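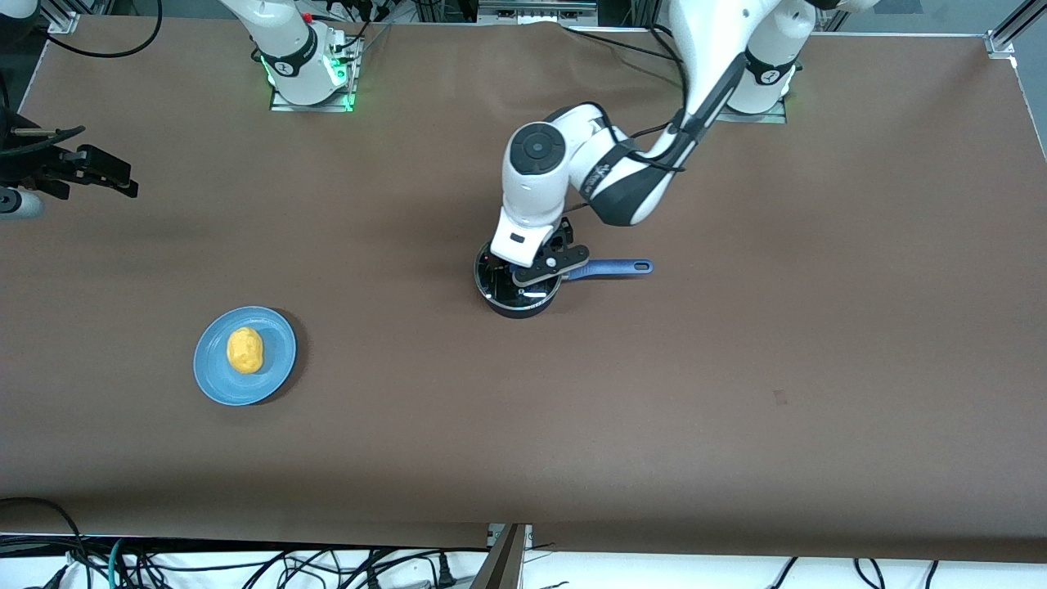 Black pot with a blue handle.

Home Kit Care and Match-Day Kitchen Tips

Pundemcombe Youth Soccer, Family Pages
Updated 8 August 2025

These tips cover the laundry, the cleats and the food for a normal season of practices and weekend games. They replace the old sheet from April, which had the wrong wash temperature for the new away shirts.

Jerseys and shorts

Turn everything inside out before it goes in the wash. The numbers on the new jerseys are heat pressed and the edges lift if they rub against zippers.

Wash cold on a gentle cycle. Skip fabric softener. It coats the polyester and the shirt stops drying the way it should, and it makes the smell worse over a few washes.

If a jersey already smells after washing, soak it for 15 minutes in a sink of cold water with a cup of white vinegar, rinse, then wash as usual. Do not mix vinegar with bleach. Bleach should stay away from the kit anyway, including the white stripes.

Hang to dry. The dryer is fine for practice T-shirts and towels on low.

Grass and mud

Mud: let it dry completely, then knock it off outside and brush what is left. Rubbing wet mud pushes it into the knit.

Grass: dab on a little liquid laundry detergent, work it in with an old toothbrush, and leave it while you eat dinner. Rinse from the back of the fabric. Check the stain before drying with any heat. A faint green mark will usually go on a second try, but not once it has been through a hot dryer.

The clay at the Rendham fields is a different problem. It leaves an orange stain on socks, and regular detergent does little for it. A bar of plain laundry soap rubbed in by hand works better. Keep one older pair of socks for games there.

Cleats

Bang the soles together outside, then use a butter knife or an ice pop stick to clear between the studs. Wipe the uppers with a damp cloth. Pull out the insoles and dry them separately.

Stuff the toes with newspaper and change it once after an hour. Keep cleats off radiators and out of the dryer. The glue softens and the sole starts to come away at the toe.

For smell, a spoonful of baking soda in each shoe overnight. Shake it out well in the morning, or it turns to paste at the next wet practice.

Shin guards and goalkeeper gloves

Wash shin guards in the sink with dish soap. Sleeves that come off can go in with the socks.

Gloves need lukewarm water and no soap, or a very small amount of a glove wash. Druteseo makes one that several of our keepers use. Press the water out with your palms and don't wring them. Dry them flat, away from the sun, and store them with the palms not touching.

Water bottles

Take the lid apart every time, including the rubber ring if it comes out. Mold starts under the ring. Bottles with a push-pull top can be soaked in hot water and baking soda. Leave them open to dry, and write a name on the bottle and on the lid.
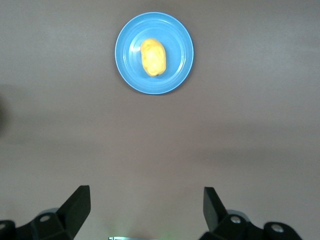 Light blue plate with a raised rim.

Food before a game

Eat the main meal three hours before kickoff if the schedule allows. Plain pasta, rice, potatoes, chicken, eggs and toast all work. Go easy on cheese and cream sauces.

For an early kickoff, cook the night before. Pasta keeps well if you rinse it in cold water, drain it and toss it with a teaspoon of oil before it goes in the refrigerator. One minute in boiling water brings it back.

Small potatoes can be boiled in their skins the day before and eaten cold with salt. Start them in cold water so the middles cook along with the outsides.

Halftime oranges: cut them into quarters, not slices, and pack them in a container with a tight lid and a damp paper towel on top. Guzmán Produce sells them by the half case to team families. Ask at the counter and say which age group you are with.

Food after a game

Something small within the hour, then a regular meal. Chocolate milk is fine. So is a peanut butter sandwich, but check the team allergy list first if you are bringing enough for everyone.

A big pot of chili or soup can be made ahead and frozen flat in freezer bags. Flat bags thaw faster and stack better. Cool it in shallow containers before freezing, and leave some room at the top of each bag. Do not leave it out on the stove overnight.

The game bag

Empty it the same day. Wet kit left in a closed bag overnight is where most of the smell comes from. Wipe the inside with a cloth and a little dish soap every couple of weeks and prop it open to dry.

Things that should live in the bag: spare laces, two hair ties, a plastic bag for wet socks, athletic tape, a small towel.

Outgrown cleats in decent shape go in the swap bin by the equipment shed. Please clean them and tie the laces together first.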